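Shop Crates Bedding Leads Spares Contact

Dogs > Travel > Soft crates > Trorus 665

Trorus 665 soft travel crate

The Trorus 665 is a folding fabric crate for small dogs that are already used to being crated. It is made by Flindidov and replaces the Brimeo, whose spare panels remain in stock. Internal length is 665 mm and internal width 415 mm. Maximum weight of dog is 11 kg.

The frame is steel tube with locking corner joints. The cover is woven polyester with mesh on three sides and a zipped door at one end. A second door in the roof is fitted as standard. The zip was cycled 2,000 times on the bench by Karabo Van der Merwe and showed wear to the slider coating but no missed teeth.

Measure the dog standing, from nose to base of tail, and add a hand's width. If the result is longer than the crate, choose the Carhuamaca, which has the same frame in a larger size. Dogs that chew or dig at fabric should be kept in a wire crate.

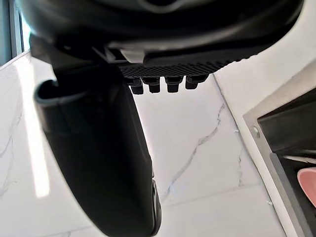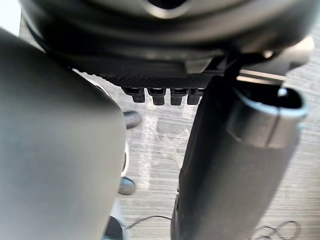
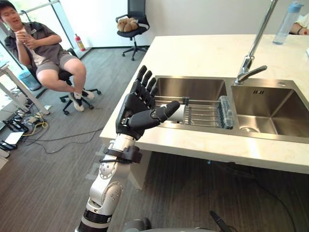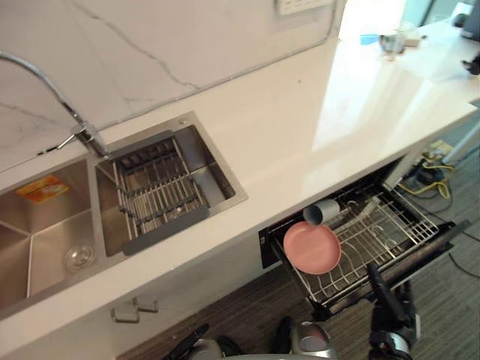

Can the cover be machine washed?

Remove it from the frame, close both zips and wash at 30 degrees on a gentle cycle without fabric softener. Dry it flat. The base pad has a board inside and must be sponged by hand.

To assemble, unfold the base, raise the two end frames and press each corner joint until it clicks. Check all four joints before the dog goes in. The crate is not crash tested and should not be used as a vehicle restraint. The floor straps only stop it sliding on a smooth surface.

Supplied with base pad, carry bag and four ground pegs. Replacement covers are sold separately in grey and navy. Fitting notes by Filippos Deligiannis, revised March 26, 2019.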